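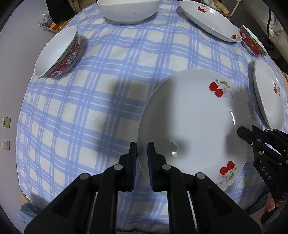
April, 5 p.m. Sorting dishes for the Bratu shelf. The old list was no help, so I went by pattern and size. The plates with the cherries make one group, and the two red patterned bowls go together. The large plain white bowl has no match so far -- put it down as a single. Shelf space is 19 inches wide, measured twice.

Stacking order as before: plate at the bottom, bowls on top, nothing taller than 5 pieces.

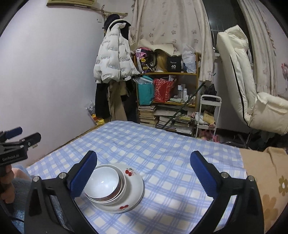 Felt pads go between plates if the Himia box has any left. Still to do: label the shelf, check rims for chips.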